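Print this page | E-mail this to a friend
Reading time: 2 minutes

Tidying up, over and over

Hello from the Susby end of the project! Several of you wrote in after the June issue asking what we do all day, so this is my go at an answer.

Mostly, we tidy a living room. We've got the sofa, the cushions, the magazines and far more soft toys than two grown-ups need, and I guide the arm by hand controls through one small job at a time: pick this up, put it there, let go, back to the start. Each go gets saved as one example, and the target for this room is 700. My best hour so far gave us 17 keepers, which I was very pleased with until I heard what Sirnberg manage (show-offs).

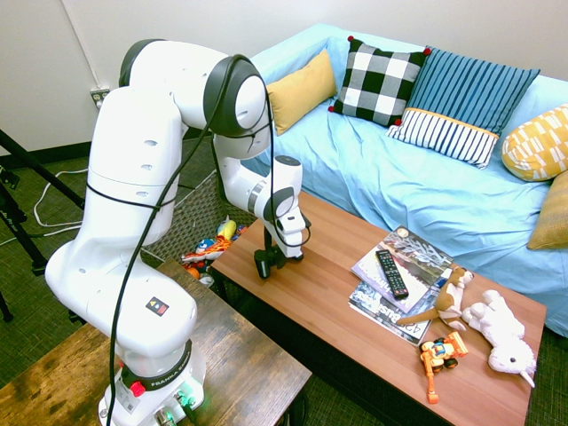

The rule we got from Tautahi is to change something every time. Turn the remote a bit, swap the toys round, start the arm from a different height. If everything always sits in the same spot, the model just learns the spot, and then it's stuck the moment a real family leaves things lying about. I was hopeless at this to begin with! I kept putting things back neatly without thinking, and 8 of my early runs were so alike that Plalberg sent them back. 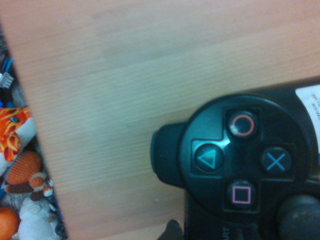

Fumbles are worth having too, by the way. If I miss a grasp and then sort it out, we keep the run and label it as a recovery, because the model needs to see how to get out of trouble. What we bin is dithering, where I hover for ages making my mind up. Soft toys bring out the worst of that in me, as there are so many places you could grab one.

Next month we swap rooms with Sirnberg, so I'll be doing kitchens. Cutlery, I'm told. Send any tips to the usual address.

Print this page | E-mail this to a friend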